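Minutes, Skirnham Community Garden general meeting, 10 Aug 2024

Typed up by me, Clémence Mallet, from notes I scribbled on my knee, so if I've got your words wrong, tell me and I'll fix them before the next one. Gwenaël Lecomte ran the meeting. We started late because half of us were still out watering.

**Last minutes**

Approved, with one correction from Gwenaël: the beds by the gate are getting blueberries, and I had written blackberries. Sorry! Please don't buy blackberries.

**Money**

We have $2,069 in the account. That's after the hose reels and the new padlock, and before the insurance, which comes out in December and will be $460 this year. People groaned at that (me included). Plot fees stay at $20 for next season. I'd have been happy to see them go up a little, but the vote went the other way and that's fine.

**Water**

This took up most of the evening. The old tank by the shed leaks at the seam and we've patched it twice already. Gwenaël got a price from Jirex for a new one, delivered and set on a proper base, and it comes to $900. A few people thought we could find a used one for less, and I said we'd been saying that since spring and the carrots don't care about our plans. Anyway, we talked it round and round (there was a long detour into whether rainwater is better for tomatoes, and I'm not writing all of that down) and then voted yes to the Jirex tank. Gwenaël will order it. The old one will be emptied first, so please use that water and leave the tap alone for now.

**Compost**

The third bin is full of things that aren't compost. I found a whole glove in there, plus a lot of those stickers off supermarket fruit. We agreed to paint the lids so it's clear which bin is which: green for adding, brown for resting, white for ready to use. I offered to do the painting, mostly as I already own the paint.

**Harvest supper**

Gustora will lend us the long tables again, and we only have to pick them up and bring them back clean. Everyone brings a dish made with at least one thing from their own plot. Mint counts, before anybody asks. We're short on people for washing up, so there's a sign-up sheet on the shed door.

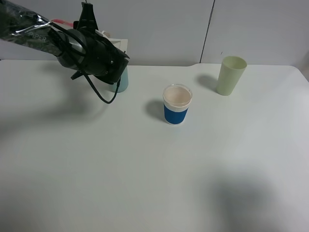

We also went back and forth on music. Last year's speaker was much too loud for the neighbors on the lane side, so this time it gets turned off at nine, and I'll put a note through their doors with an invitation to come and eat with us.

**Anything else**

The Nedeljković plot is free from next month and goes to the next name on the waiting list. There's rhubarb in it, a good big clump, and the new person should know it comes with the plot!

Somebody asked about keeping bees. Lots of interest, some worry about stings, no decision. Gwenaël is going to read up on it and report back.

Still to do:

- Gwenaël: order the tank, look into bees
- Clémence: paint the lids, write to the neighbors, call the waiting list
- Everyone: sign up for washing up, return the good wheelbarrow

We finished when it got too dark to read my notes. Next meeting will be after the supper, date to go up on the shed door.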